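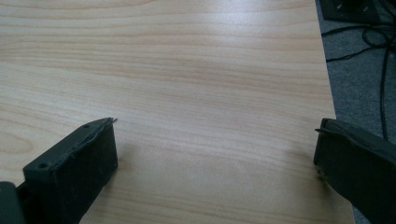 Wood grain is the arrangement, direction and visual pattern of the fibers in a piece of wood. The word is used loosely. A carpenter who says that a board has "bad grain" may mean that the fibers run out through the face at an angle, while a furniture buyer who likes the grain of a tabletop is usually speaking of the lines and curves on its surface. The second meaning is more exactly called figure, but in everyday speech the two are rarely kept apart.

Origin

A tree in a climate with distinct seasons adds one layer of wood each year under the bark. The part formed early in the season, called earlywood, has larger cells with thinner walls and is often paler. Latewood, formed toward the end of the season, is denser and in many species darker. The change between the two produces the growth rings seen on the end of a log. When the log is sawn lengthwise, the rings appear on the face of the board as lines, bands or arches.

In tropical species that grow all year the rings may be faint or missing, and the look of the surface depends more on the pores, the rays and the deposits of color in the heartwood.

Effect of the cut

The same log gives very different surfaces depending on how it is opened.

Plain-sawn (or flat-sawn) boards are cut so that the rings meet the face at a low angle. The middle of such a board often shows nested arches, known as cathedral figure, with straighter lines toward the sides. It is the least wasteful way to saw a log and the most common.

Quarter-sawn boards are cut so that the rings stand nearly upright to the face. The lines are straight and close together. In oak, this cut also exposes the rays as shiny flecks. Quarter-sawn wood moves less in width as humidity changes, and it costs more.

Rift-sawn boards fall between the two and show straight lines with few flecks.
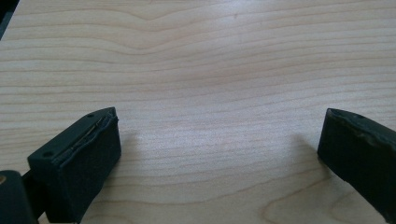 Wood grain with straight parallel lines and broader curved arcs on a light-colored tabletop.

Veneer can be sliced in similar ways, or peeled from a turning log with a long knife. Peeling follows the rings and gives wide sheets with a wandering, irregular pattern. Slicing keeps the pattern closer to that of a sawn board. Successive slices from one block are nearly alike, and veneer workers use this to make matched panels. In book matching every second sheet is turned over, so that the pattern mirrors itself at the joint.

Grain direction

Straight grain runs parallel to the length of the board. Spiral grain winds around the trunk, and boards cut from such trees tend to twist as they dry. Interlocked grain changes its lean from one set of layers to the next and is common in tropical hardwoods. Wavy grain rises and falls along the trunk and can give the striped effect known as fiddleback, which is prized in maple for the backs of violins.

Direction matters in use. Wood is far stronger along the fibers than across them, and a tool handle with grain running out through the side can break without much warning. A plane pushed against the grain lifts the fibers and tears them, while one pushed with the grain leaves a clean surface.

Imitation

Painted grain has been used on doors and paneling for centuries, mostly to make softwood look like something dearer. The painter lays a thin glaze over a lighter ground and works it with combs, brushes and rags while it is still wet. In printed surfaces the pattern is reproduced on paper or film, and a repeat can often be found by comparing parts of a large floor or counter - knots are the easiest thing to look for.

The workshop handbook of Benedito Bragança and Mei Schumacher treats painted grain as a branch of drawing and has the learner copy real boards in pencil before picking up a brush. Emilian Vlad, writing in January 2019, objected that this made for stiff work and preferred to begin with the comb.

See also

Growth ring
Knot (wood)
Quarter sawing
Veneer
Wood finishing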